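Magazine > Home & Living > People

The woman who cleans one table at a time

Reading time: 4 minutes

Print this article | E-mail this to a friend

I turned up on a Saturday with a bag of pastries and nowhere to put them, as Jintana Sriwong had just finished the table and wasn't having crumbs on it. "On the chair," she said. "The table's resting."

Jintana has run Hesatska, a small shared workroom over a bike shop, for two years now. People rent a seat by the day, stick things on the walls and leave rings from their mugs. She does the cleaning herself, and she has opinions about it (so many opinions!). I'd really come to ask how she keeps a room that gets this much use looking so fresh, and I'd filled four pages before I'd got my coat off.

It begins with the cloth. She likes a plain kitchen towel with a stripe in it, folded lengthwise, and then folded over again at the end.

"My aunt Lamduan did it like that," she told me. "You fold it long and you've got lots of clean sides. You use one, you turn it, you use the next. People scrunch a cloth up in a ball and then they wonder why they're pushing the same jam about all morning."

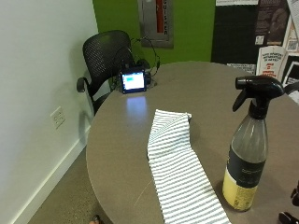 Spray goes on the cloth first, she says, and only goes straight on the table for what she calls "a proper disaster". She works from the far edge back towards herself, in long overlapping strokes, and on a round table she walks round it instead of stretching. I asked if that made much difference. She gave me a look.

"If you stretch, you lean. If you lean, you've got your sleeve on the bit you've just done. So you walk!"

She bought the table second-hand from Lorkard, a clearance place out by the ring road, for 20 pounds, and carried it up the stairs with her friend Duangjai Limsakul, who still brings it up at parties. A round one was Duangjai's idea. Jintana wanted two square ones and now admits she'd have been wrong, what with everybody bashing their hips on the corners.

The hard part with a smooth grey top, she says, is the light. "You think you're finished, you sit down, you look along it from low down, and there's a great big smear. So I always sit down. I get my eyes right near it. I must look mad."

We got on to the walls after that, and the bright green, which she loves and which I'm coming round to. She painted it over a long weekend in June. The plan was to take it all the way round the room, but she stopped when it started to feel like sitting inside a lime, and kept the rest white.

And the papers? I'd have guessed a tidy person would hate all those posters and notices. "Oh no, leave them," she said. "That's people's stuff. A wall can be busy. I can't wipe a table that's busy, can I? So everything goes up." Now and then she takes down anything that's out of date, and once she found a notice for an event that had been over for a year and a half. She'd walked past it every day.

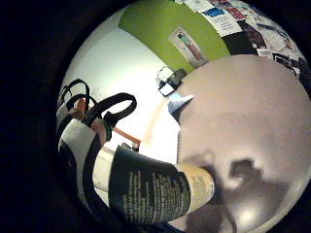 The green wall at Hesatska, with the posters and papers to the right of it.

I asked what she'd tell someone starting out with a shared room of their own. She had a think and helped herself to a pastry (over the bin, I noticed).

"Do the table before you go home, even if you're tired. Then whoever comes in at eight gets a nice table. And wash your cloths on their own. Don't put them in with fluffy things or you'll be picking bits off the table for a week."

She's hoping to get the chairs done next. One of the regulars, Pornthip Boonyarit, has offered to show her how to get dust out of a mesh back with a soft brush, and they've set aside an evening for it. I said it didn't sound like much of an evening. Jintana said I was welcome to come, and to bring more of the pastries with the almonds on.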